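Robots go back to school at Drurnon, one snack at a time

Teaching a robot to tidy a desk used to mean weeks of programming. At the Drurnon workshop, it now starts with somebody putting on a headset, taking hold of two hand controllers and simply doing the job, with the robot copying every move as it goes.

The project is called Kobzar, and it has been running since July. Its goal is easy to explain and hard to pull off: get a robot arm to pick up ordinary things from an ordinary desk and put them where they belong, even when the things and their places keep changing. To get there, the team is collecting 4000 demonstrations, each one driven by a person from start to finish. When we stopped by, the counter on the wall stood at 2699.

"I still get a thrill when the number rolls over," said Marichka Dmytriv, who leads the teaching sessions. "Every one of those is a person solving a small problem with their hands, and the robot gets to keep the solution!"

A session goes like this. The operator sees the desk through the robot's own camera and hears a short instruction: move the apple to the back, say, or put the bar in the drawer. They guide the arm over, close the gripper, lift, carry, let go. Then the arm goes back to its starting pose, someone shuffles the objects, and off they go again. Most demonstrations last 24 seconds or less, and a practiced operator can do 400 of them in a working week without getting sloppy.

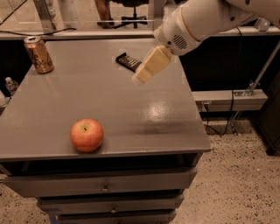 The Kobzar arm over the practice desk, with an apple, a canned drink and a snack bar laid out on top.

Groceries are harder than they sound. An apple will roll if the gripper brushes it, and no two are quite the same shape. A can looks like an easy grab, but the fingers have to come in level or it tips. Flat things are the real test. A snack bar sits so low that the operator has to bring the gripper almost to the tabletop and pinch at just the right moment, and new operators nearly always stop too high and close on air.

Those misses are kept, too. Fedir Pasichnyk, the engineer in charge of the training software, is especially fond of the ones where the operator fumbles, backs up and gets it on the second try. He says the early version of the system learned only from perfect runs, and as soon as it made its first mistake it had no idea what to do next. It would hover there, very politely, forever. With recoveries in the mix, the arm now backs off and has another go by itself.

"The first time it did that without anyone holding the controllers, I yelled so loud that people came in from the hallway," Pasichnyk said.

Not every lesson happens by remote control. For drawers, the team often prefers to switch the arm into a loose mode, take it by the wrist and walk it through the pull by hand. Dmytriv finds that people have a better feel for a sticking drawer when their own hand is on the arm, and the recordings come out smoother. The headset wins for anything that involves picking and placing, where it helps to see what the robot sees.

That view takes some getting used to. Looking down from the robot's head, the near edge of a desk seems huge and the far corners shrink away, and the arm itself can cover up the very thing you are reaching for. Operators learn to swing the elbow out and come in from the side. It's a knack, and watching somebody get it over the course of a morning is a real pleasure. I had a turn myself and needed six tries to pick up an apple. (The seventh went fine, thank you.)

The controllers come from Jindard, a small company two floors up, which has been reworking the trigger so that operators can squeeze gently or firmly instead of just open and shut. The new version reached the workshop shortly before our visit. Dmytriv already has a list of soft things she wants to try with it, starting with bread rolls and ripe peaches.

Once the 4000 demonstrations are in, the team will move the whole setup to Lakum, a shared office building across town, and see how the robot handles desks it has never met. The people who work there have been asked not to clean up first. Pasichnyk expects plenty of trouble with charging cables and sticky notes, and he can't wait.

Kobzar is still looking for operators for the evening shift, which starts at 5 p.m. No experience with robots is needed, and training takes one afternoon.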